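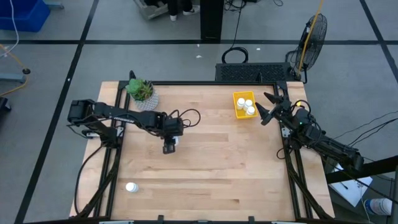
Cliltow, Nov 18, 2025

Splitting one bottle-packing task across two arms without a central scheduler

I've wanted to write this one up for months. Sorting white bottles into a bin looks like the simplest two-arm job going, and it's a wonderful place to learn how shared-workspace control goes wrong. You'll need two arms that take joint targets over the network, one fixed camera looking down at the table, and a detector that gives you bottle centers. Everything below uses Dzene, our little task layer, but the ideas carry over to whatever you run.

Step 1. Put both arms in one table frame

Pick a corner of the tabletop as the origin and calibrate both bases to it. Don't calibrate the right arm relative to the left arm! We did that in February and every small error on the left turned up doubled on the right. Touch the same five points with each gripper tip, solve for each base separately, then compare. If the two arms disagree by more than a few millimeters at any point, check the mounting bolts before you touch the math.

Step 2. Keep a world list, and keep it dumb

Each bottle gets an entry with an id, a position, a time it was last seen, and a state. We use four states:

free
claimed
held
binned

A gripper hides the bottle it's holding from an overhead camera, sometimes nearly all of it, so the detector will happily report that the bottle is gone. Let it! Once an arm says "held," the entry stops listening to the camera and follows the gripper pose. It goes back to listening when the jaws open.

The bin needs its own rule. Bottles in there lean and lie against each other, and detections will merge and split. Draw a polygon for the bin, mark anything released inside it as binned, and drop new detections that fall within it. Without that polygon, our left arm spent a whole afternoon trying to unpack what it had packed.

Step 3. Claims with a lease

An arm that wants a bottle writes a claim with its own name and an expiry. Ours lasts 400 ms and gets renewed on every control tick. If the process crashes, the claim lapses and the other arm can have the bottle.

claim(bottle_id, arm="left", ttl_ms=400)

Make the write atomic. Margus Ķēniņš had both arms claim the same bottle in the same tick on his very first run, and the log was a thing of beauty (the wrist cover less so).

Step 4. Reserve space, too

Bottles aren't the only shared thing. The air over the bin is the busy spot, so we treat it as one more item that can be claimed. An arm may plan a path into that zone whenever it likes, but it may only execute the last segment while holding the claim. The waiting arm stops at a parking pose outside the zone with its gripper open.

Start with a zone 300 mm across and shrink it later. Ours is down to 225 mm and I wouldn't go smaller with grippers this bulky – the cable loops stick out farther than the collision model thinks. Pad the wrist link in the model to cover the loop. Fredy Grajales wrote a nice script for this that sweeps the wrist through its range and grows the padding as it goes; it's in the tools folder.

Step 5. Pick order

Nearest free bottle to your own base, ties to the left arm. I tried cleverer things. The greedy rule was easier to debug, and with only a few bottles on the table I couldn't see a difference in cycle time.

One tweak worth having: if the bin zone is claimed by the other arm, go and grasp anyway, then wait at parking while holding. Most of the overlap comes from that.

Step 6. Replay before you trust it

Log every claim, renewal, and release with the joint states, then replay the log through the checker:

dzene replay --check-zones run.log

My longest log so far has 1,475 claim events, and the checker found two ticks where both arms were inside the zone. The cause was a renewal sent before the clock sync had settled. Wait for sync at startup and refuse all claims until then.

Still on my list: tipping a leaning bottle upright in the bin, which Rimantas Sproģis thinks can be done with a single push. I have my doubts, but I'd love to see it. If you get there first, please send me the log.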